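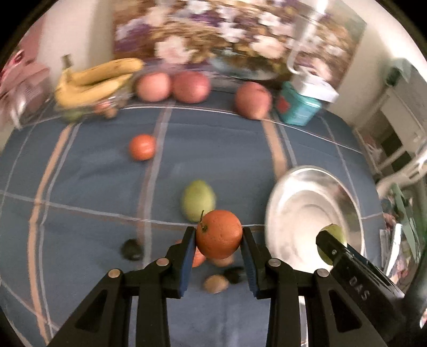 *Orange in a black gripper, my striped tablecloth behind. Stem still on.*

**Are "unwaxed" oranges worth the extra money or is it a sticker**

**brian_massawe** · 5/22/21

My grocery store now has two bins of oranges. One is the regular bin. The other has a little card that says Galport Unwaxed and costs a lot more per pound. I bought a bag of each because I make marmalade and the recipe in my head says you need unwaxed fruit.

I can't tell them apart. Same smell when I scratch the peel, same shine under the kitchen light. The card says "naturally unwaxed." What is unnaturally unwaxed? Has anybody here compared these in a pot, with sugar, and noticed anything?

---

**upendo_l**

I buy unwaxed for marmalade and candied peel and I think it matters. You're eating the skin. With waxed fruit I get a film on top of the water when I simmer the peel, and the set is cloudier.

---

**brian_massawe**

Did you do both the same day with the same kind of orange? I've had cloudy batches from fancy fruit and clear ones from the cheap bin. I blame my squeezing the pith bag when I'm in a hurry.

---

**upendo_l**

No, I didn't run a lab. I've made it every winter for 17 years and I know what my pot looks like.

---

**Faraji B.**

Not picking on you, upendo, but 17 years of one person's pot with a different bag of fruit each time is hard to learn much from. I used to believe in the Fimine copper pan the same way. Then my daughter made a batch in a dented steel stockpot and I picked hers in a blind tasting. I still own the pan. It cost me 163 dollars and it holds onions now.

On the wax: pour very hot water over the fruit, scrub with a brush, dry with a towel. If there was wax, most of it is gone. If there wasn't, you have clean fruit. I'd save the money.

---

**esther_mollel**

Hot water softens the peel oils, and those are what you're paying for in an orange. I wouldn't leave them sitting in it. Quick dip, scrub, out.

Also Brian, fruit with the stem on tells you more than any card does. If the stem is green and doesn't drop off when you touch it, I'd bet on it being fresher than the bald ones.

---

**brian_massawe**

I'll take the bet on the stem but I'm not sure about that either. Sellers know people like a stem. I've had stemmed fruit that was dry as a sponge inside.

---

**esther_mollel**

Sure, and I've had a bald one that was perfect. I said bet. Heft it. A heavy orange for its size has juice in it. That one has never let me down and it's free.

---

**Kiprono Ogola**

I worked a produce counter for a few years, different chain. We had a premium citrus line called Tornament and a regular line. Some weeks the premium was clearly better. Other weeks I unpacked both and would not have paid a cent extra. Customers swore by it all year long.

Whether the unwaxed claim is true for your brand I have no idea. I never saw any paperwork for ours. I'd ask the produce manager who packs it, and if he shrugs, buy the regular ones and scrub.

---

**upendo_l**

So the advice is to ask a man who shrugs.

I'm going to keep buying unwaxed. Maybe it's habit. If I'm wrong I've lost a couple of dollars on something I give away at the holidays.

---

**Faraji B.**

Fair enough. It was the cloudy set I was arguing with. If you ever do a side by side, 500 grams of each, same sugar, same pan, I would read every word of it.

---

**brian_massawe**

I'll do it, I have both bags sitting here. Same pot washed in between, pith bag left alone for both. My neighbor can taste without knowing which is which.

Does anybody have an opinion on the El Khatib pectin sugar? The box says it "guarantees" a set and you can guess how I feel about that.

---

**esther_mollel**

Skip it. Oranges and a lemon have plenty of pectin in the pips and pith. It sets, but to me it comes out like gummy candy.

---

**Kiprono Ogola**

I like the pectin sugar. Shorter boil, fresher taste. Use less than the box says.

---

**brian_massawe**

Great, two more batches then. I'm going to need jars.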